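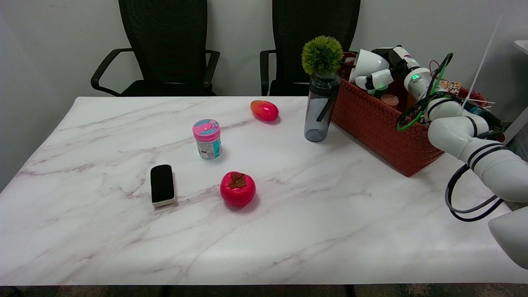

Black mesh-backed chairs at a marble-patterned table, with an eraser to hand.

PRESS RELEASE
31 August 1999

Evening classes return to Mekbridge, and I'd love you to come

Hello from the Femcombe Evening School! I'm Rajitha Jayawardena and I run the adult programme, so it falls to me every summer to write to the papers and tell you all what we've got planned. I'll try to keep it shorter than last year's.

Enrolment for the autumn term opens today and classes begin in the first week of October. We've got 41 courses on the list this time, which is the most we've managed since we moved into the old Berge building on the Mekbridge road, and eight of them are brand new. I'm very excited about the beginners' Portuguese (we've been asked for it for years and I finally found a teacher who doesn't mind the drive) and there's a family history course that starts with parish registers and goes right through to writing it all up so your cousins can read it.

The old favourites are back too. Bookkeeping, upholstery, conversational French, cake icing, car maintenance — that one fills up in days, so please don't ring me in the last week of September and tell me you've been meaning to. Upholstery students should bring their own chair or stool, and please make it one you can carry up a flight of stairs. We had a chaise longue last winter and it took most of the first lesson to get it round the landing.

I should mention computers, as it's what I get stopped about in the butcher's. Yes, we are running the beginners' course again, and yes, it does cover electronic mail. You don't need to own a computer or know how to type. The group is small on purpose and the tutor goes at the pace of whoever is finding it hardest, and I can vouch for that personally, having been that person.

Arkum, the printing firm in Femcombe, has very kindly paid for our prospectus again this year and has also put money towards free places for people on low incomes. If the fee is what's putting you off, please say so when you enrol. It's a quick form, I'm the only one who reads it, and we gave out every free place we had last time, which pleased me no end.

Most classes run from 7 in the evening and last for about 2 hours with a break for tea in the middle. Tea is included. Biscuits depend on the generosity of the class, and I will say that the French group sets a very high standard.

One change to note: the side entrance is closed this term while the path is relaid, so everyone needs to come in by the front. Parking is behind the building as before, and the Mekbridge bus still stops across the road, though the last one back to Femcombe goes a bit earlier than it used to. Do check the new timetable before you pick a late class.

You can enrol in person at the school office, or fill in the form at the back of the prospectus and post it to us with a cheque. Prospectuses are in both libraries and at the Femcombe post office. If you aren't sure which level of a language to go for, come and have a chat with me first — I'd much sooner spend ten minutes on it now than have you sit through a term of things you already know.

ENDS

Note for editors: I'm happy to talk to reporters about any of the courses, and several of our tutors are too. Please ask for Rajitha Jayawardena at the school office. Afternoons are best.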